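Contarnos bien también es cuidarnos

Cada vez que se anuncia un padrón o una encuesta municipal, en mi calle se oye el mismo suspiro. Otra vez los papeles, otra vez decir cuántos somos en casa y en qué año se construyó el edificio. Lo entiendo, de veras, que yo también he dejado más de un formulario durmiendo debajo del frutero. Pero con los años les he tomado cariño a esas preguntas tan sosas, y quisiera explicar por qué.

Curkivwood, donde vivo, tiene 2.762 habitantes según el último recuento del ayuntamiento. Parece un dato de esos que uno lee y olvida, y sin embargo de ahí salen el horario del consultorio, las plazas de la escuela infantil y hasta la frecuencia del autobús a Vernlow. En el barrio de Wanyama quedaron 134 viviendas sin responder, y luego nos extrañó (¡a mí la primera!) que el nuevo centro de día se proyectara con 50 plazas y se quedara pequeño antes de abrir.

No pido fe ciega. Me parece muy sano preguntar quién guarda los datos, durante cuánto tiempo y para qué, y creo que el ayuntamiento debería contestarlo en una hoja sencilla, con letra grande y sin jerga. También debería mandar a alguien a las casas donde no hay internet, o donde vive una persona mayor que se agobia con las claves y las contraseñas. El gasto me parece bien empleado, y lo digo como vecina que protesta bastante por los gastos.

Este julio vuelve a tocarnos. Son unos minutos de paciencia, un café al lado y, si hace falta, una llamada a la vecina de arriba para ver si ella también lo ha rellenado. Yo pienso hacerlo la primera tarde, con la ventana abierta y el frutero bien apartado.

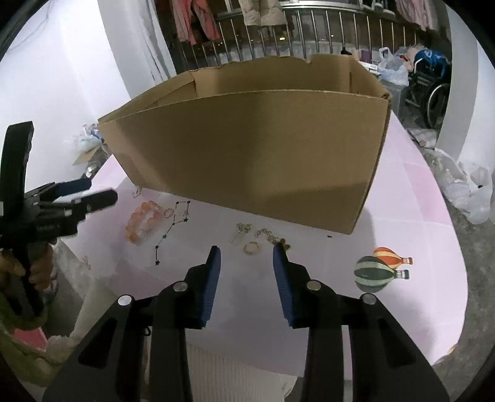

Una caja de cartón abierta sobre la mesa.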